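Antal 400 Folding Utility Table: Long-Term Review

Print this page | E-mail this to a friend
19 comments

The Antal 400 is the mid-size model in Skovetel's line of folding utility tables. It replaces the older fixed-leg version and is sold mainly to schools, craft rooms and small workshops. I bought one at full price from Lindetti in December and have used it daily for sorting, light assembly and paperwork.

Setup takes two minutes. Each leg pair swings out and locks with a sliding steel collar. The collars on my unit were stiff for the first week and have moved freely ever since. Released legs are held flat by a friction clip, and one of the four clips was loose on arrival. Lindetti mailed a replacement in a plain envelope with no instructions. It presses in by hand.

The top is a molded panel over a honeycomb core. Skovetel rates it at 108 pounds, evenly spread. I loaded it to that figure with boxed paper and left it overnight. Deflection at the center, measured with a straightedge and feeler gauges, was small enough to ignore for anything short of precision work. A point load is another matter. A bench vise clamped near the long edge left a shallow dent that did not recover.

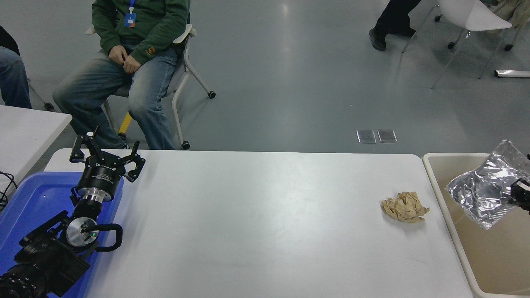
Stability is good front to back and only fair side to side. Writing by hand produces no noticeable movement. Sawing or heavy erasing does. The leveling feet have enough travel for an uneven garage floor, but the threads are coarse and the lock nuts need a thin wrench, which is not supplied.

Cleaning is simple. Pencil, dry-erase marker and most glues come off with dish soap. Permanent marker needs alcohol and leaves a faint shadow. The finish shows fine scratches under low light after a few months of use – mostly from dragging metal parts across it.

The folded table weighs 29 pounds. One person can carry it, although the molded grip is too narrow for gloves. It stands on edge without tipping if the feet are screwed fully in.

The closest competitor is the Skastorik bench table. It is stiffer side to side and has a better grip, but it is heavier and the legs do not lock in the folded position. For a table that stays put, I would choose the Skastorik. For one that is folded every night, the Antal is easier to live with – provided the clips are checked on delivery.

Rating: 4 out of 5

Share (8) | Print this page | E-mail this to a friend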